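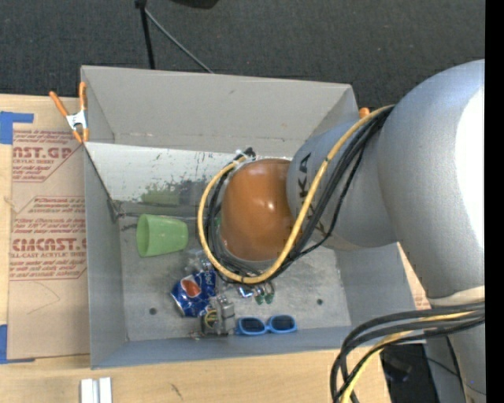

Kieran Ó Néill told me linocut was the most forgiving kind of printmaking there is, and that I'd be pulling decent prints by the end of my first evening. Well, Kieran, I've just finished my first edition and it took me five weeks! I have loved every minute of it, including the evening I carved an entire harbor wall backwards.

2019-08-15, and the last sheet is hanging up to dry as I type.

The print is a view of the quay at Kandley, three colors, done as a reduction (you cut everything from a single block, so once you've moved on to the next color there's no going back). I started with 100 sheets of Aerts paper, which is soft and creamy and takes ink like a dream, and I've ended up with far fewer than that in the keep pile. The yellow went down in July and looked wonderful. The blue over it came out green, obviously, and I stood there grinning at it for ages because green was what I'd been trying and failing to mix all along.

Registration is where I lost most of my sheets. I was lining everything up by eye until Ilgın Ertürk lent me her pins and tabs, and the difference was enormous. My boats finally sit inside their own outlines!

I also went back to the Skendalis show before it closed, mostly to stare at the big black woodcuts in the second room. Up close you can see the grain running right through the sky. I want that so badly. Cherry is supposed to be lovely to cut, but I've bought a cheap piece of pine to ruin first.

Daithí Dunne has asked for number four for his kitchen. Number four has my thumbprint in the top corner, and he says he wants it anyway.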